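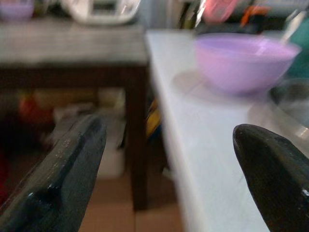

Final report by Lau
Student, robot software project (perception and grasp planning)
Submitted 1/8/18

My project was supposed to answer a simple question: does a frame filter in front of the grasp planner make a wrist-camera arm better at picking up kitchen things? The people who wrote the planner we use, Dramard, say in their notes that it "copes with ordinary camera motion." I did not believe that when I started in November and I only half believe it now.

The setup has two parts. Dramard takes a color image and returns grasp points with a score from 0 to 1. Raminen is the small layer I wrote that sits between the camera and Dramard. It decides which frames get through. Everything else (arm driver, gripper commands, logging) was there before me and I left it alone, apart from one fix to the time stamps, which were being written when the file was saved and not when the frame arrived. That fix took a week and probably mattered more than the filter.

The trouble is easy to see in frames taken while the wrist is moving. The fingers stay fairly clear because they travel with the camera, and the purple bowl on the white counter gets a soft rim. A blur test run on the whole image is fooled by this. The fingers fill a good part of the view, they have hard edges, and the test reports a sharp picture. My first version of Raminen did exactly that and let nearly everything through. I had a graph showing how well it worked, which I have left out of this report.

The second version masks the fingers before measuring blur. The mask is fixed and drawn by hand for one gripper opening. If the gap changes much, the mask is wrong. I know how to fix this using the joint readings and ran out of time.

For testing I used 1,334 recorded frames. I set 900 of them aside for choosing the blur threshold and kept the rest for checking. The masked filter rejected 496 of the 900. That sounds like a lot, and it is. On a slow approach the planner went without a new frame long enough that it was working from an old view of the counter, and the arm then corrected late. So the filter trades one kind of error for another. I would be careful with any report that shows only the first kind.

Dramard's score was the other disappointment. I had hoped it would drop on blurred frames, in which case no filter would be needed. It barely moved. In 54 of the rejected frames the best grasp point was on the shadow beside the bowl or on the front edge of the counter, and some of those scored higher than good grasps on sharp frames. I don't think the score means what the notes say it means. Until someone checks it against real grasps it should be treated as a way to sort points within one frame and nothing more.

I did not run enough live grasps to claim a success rate, so there is no such number here. The recorded frames also come from one kitchen layout. Metal pots gave odd results that I can't explain - it could be the reflections, it could be my labels.

I also tried Purenetti, the deblurring tool, for two days. It made the pictures nicer to look at. The grasp points jumped between frames more than before, and I dropped it.

If another student picks this up, I would start with the moving mask, then make Raminen pass along the age of the last good frame so the arm can slow down when that gets old. The threshold is in the settings file under blur_min. Please do not copy my value to a different camera.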